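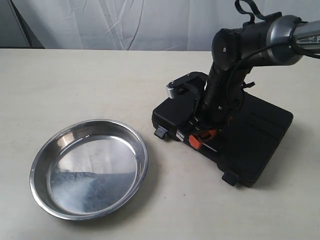 The Prarnley round dish in stainless steel, with rolled rim, on a cream tabletop.

Prarnley Round Steel Dish: Equipment Review
Prepared by the Dernley Tool Library

Scope of the review

The Dernley Tool Library lends hand tools to members and keeps three assembly tables for use on the premises. In April the library began replacing the plastic trays in which tools are set down during work. The Prarnley dish was purchased at the regular price of $30 and placed on the second table, where members used it for ten weeks. The supplier provided no samples and had no part in this review.

Construction

The dish is round and shallow, with gently sloping sides and a flat bottom. The rim is rolled and polished, and no sharp edge was found anywhere along it. Staff members who handled the dish with bare hands reported no discomfort when lifting it by the rim. The metal did not flex noticeably when the dish was carried with several wrenches inside.

The finish is highly reflective. Under the ceiling lights of the assembly room it produces strong highlights, and two members asked that the dish be moved farther from their work for this reason. A brushed version is listed in the Prarnley catalog but was out of stock at the time of purchase.
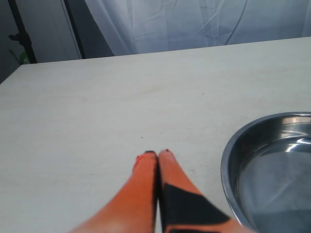
The low sides are suited to a table where people work seated, and a tool can be picked up without reaching over a high wall. They are less suited to small hardware. Washers and short screws tend to gather along the bottom edge and are difficult to pick up with gloves. The library continues to use divided boxes for these items.

Use with hand tools

An adjustable wrench lies flat in the dish and is easily seen. Longer tools, including the library's large pipe wrenches, rest across the rim and make the dish unsteady. Tools dropped into it are loud, and members sharing the room commented on the noise more than on any other feature. A thin cloth liner reduces the sound but must be washed often.

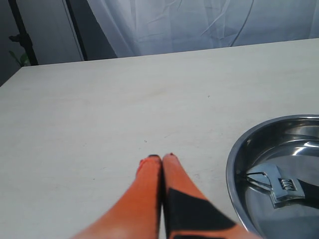
Cleaning and wear

The dish was wiped with mild soap and a soft cloth at closing time. Fingerprints return quickly. Fine scratches were visible on the bottom by the end of the trial, and no rust was found.

Comparison with the Corkau tray

The Corkau tray, in use on the third table, is rectangular and has a rubber base. It is quieter and does not slide, but oil has stained it permanently. The Prarnley dish is easier to clean and takes up more of the table.

Rating

Recommended for medium hand tools at a seated work station. Not recommended for small hardware or for rooms where quiet is required. The library has ordered one additional dish for the first table.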